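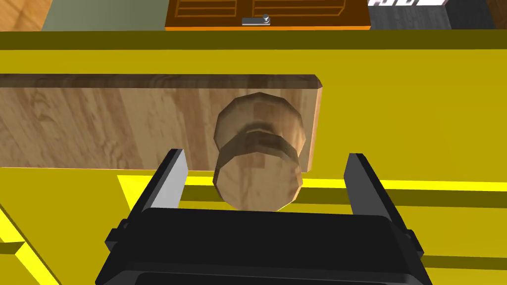

Reading time: 5 minutes

Household software, or how to do the bills without crying on the keyboard

Every December I used to tip a shoebox of receipts onto the kitchen table and spend the evening working out where the money had gone. Mostly it had gone on cheese. These days the computer does the adding up and I do the sighing, and the whole job takes me 12 minutes a week. A few tips for anybody still on the shoebox.

Start with one program. I had three going at one stage: Hellow for the bills, Mosquera for the groceries and a spreadsheet of my own making that I was too proud to delete. They disagreed with one another like cousins at a wedding. Pick whichever one you can open without swearing and put everything in there.

Keep your categories few. The first time I set mine up I had a separate line for batteries. You want food, house, car, people and a line called Other, and if Other gets bigger than food you should go and have a look at it.

Type the receipt in the day you get it. Receipt ink fades, particularly on the windowsill over the sink, where I kept mine for years. If your program takes photos of receipts, lay them flat on a dark tea towel first. Mine once read a crumpled hardware receipt as $636 for a tap washer. I'd have noticed sooner if I hadn't assumed that was simply what washers cost now.

Set reminders for two days before a bill is due. On the due date you'll be out, or asleep on the couch, or the internet will be down.

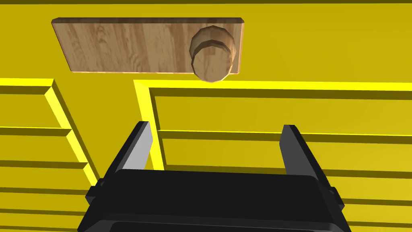

Go through your subscriptions while you're in there. I found I'd been paying for Jutora, a meal planner, long after I'd gone back to planning meals by opening the fridge and staring. Over the time I'd ignored it, that came to $372. Cancel first and feel foolish afterwards.

Back it up. Once a month I save a copy to a memory stick, and the stick lives in the cutlery drawer behind the good spoons. My neighbour Jozefína Dvořáček keeps hers in the freezer in a zip bag, which I can't recommend, though she has never lost a file and I have lost two.

If you share a household, share the login. When I set up Steser I was the only one who knew the password, and that made me the only one who could pay the water bill. I got a phone call about it halfway through a haircut. Write the password down and put it somewhere a sensible person would look and a burglar wouldn't bother. Ours is inside the fondue set.

Don't bother colouring in the charts. I lost an entire wet afternoon to choosing a nicer shade of green for savings and the savings stayed where they were.

Last one. Keep paper copies of anything to do with tax, warranties or the hot water system, in one folder, with the year on the front in thick marker. The rest can go in the recycling, and the shoebox is a good size for seed packets.

Updated 04/05/2024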